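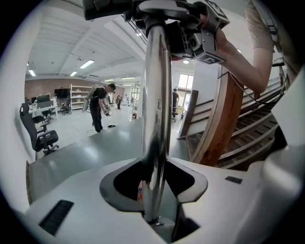 Why does my condensing boiler keep losing pressure when there is no sign of a leak?

The usual causes are a failed expansion vessel, a relief valve that passes water to the outside pipe, or a slow weep under a floor that dries before it shows.

Posted in Heating and Hot Water, 20 December 2020

The boiler is an Ivulo combi, installed by the previous owners of the house. The gauge reads 1.3 bar cold. With the heating running it climbs to nearly 3 bar, and by the next morning it has dropped to 0.4 bar and the boiler locks out. I top it up through the filling loop and the cycle repeats. This began in October. Before that I topped up once a year at most.

I have checked all the radiator valves with dry tissue and found nothing. The ceilings are unmarked. There are solid floors in the kitchen and hall, with pipework buried in the screed, and I would like to rule out everything else before anyone suggests digging those up. The system has inhibitor in it from the last service, though after this much topping up I assume it is well diluted. What order should I test things in?

Flukier

The rise to 3 bar is the important part of your post. A sealed system with a working expansion vessel should gain perhaps half a bar to one bar between cold and hot. Yours gains far more, so the water has nowhere to expand into. At 3 bar the relief valve lifts and discharges through the copper pipe on the outside wall. When the system cools, the volume you lost shows up as low pressure.

Test in this order.

Tie a plastic bag loosely over the end of the discharge pipe outside, leaving it able to vent. Run the heating for an evening. If there is water in the bag, the relief valve is passing. The discharge can be very hot, so keep hands and faces away from the pipe while the boiler is on.

Next, the vessel. Switch off the boiler and let it cool. Press the pin in the Schrader valve on the vessel briefly. Water from the valve means the diaphragm has split and the vessel must be replaced. Air means it may only need recharging. Nothing at all means it has lost its charge, and the diaphragm may or may not be sound.

To recharge, close the flow and return isolating valves, drain the boiler side to zero and leave the drain point open. Pump the vessel to the figure in the manual. On most domestic combis this is between 0.75 and 1 bar. Wait ten minutes and check it again with a proper gauge. Then close the drain, open the isolating valves and refill to 1.2 bar cold. A vessel that will not hold its charge for a week is finished.

On many boilers the vessel sits behind the sealed case. If yours does, stop there and get a registered gas engineer to do it. An external vessel teed into the return pipe is a common repair when the original cannot be reached without taking the boiler off the wall.

A relief valve that has lifted several times often fails to reseat, as grit gets on to the washer. Budget for a new one along with the vessel. Check too that the filling loop is fully closed and disconnected at one end. A loop that lets by will also push the pressure up, but in that case it would keep rising overnight, and yours falls.

Kováčik

had the same on mine, it was the pressure valve. plumber changed it and it was fine for a bit then it went again so he did the tank thing as well. cost me more than it should have. get both done together

Drererov

Agree with the first reply on the order of tests. One addition for the buried pipework, if the vessel and valve both prove good.

Fill to 1.5 bar cold, turn the boiler off and close the isolating valves beneath it. Leave it overnight. The gauge now reads only the boiler side on most models. If it holds, and the radiators give only a weak hiss or nothing when you open a bleed screw in the morning, the loss is in the pipework or radiators. If the gauge drops with the valves shut, the fault is inside the boiler. A cracked heat exchanger can leak into the condensate drain and leave no trace indoors. Catch the condensate in a jug with the boiler off for several hours. A boiler that is not firing should produce none.

Do not put leak sealer in before doing this. It can block the pipe to the expansion vessel, and then you have the same symptom with a new cause. Dose with fresh inhibitor once the repair is done.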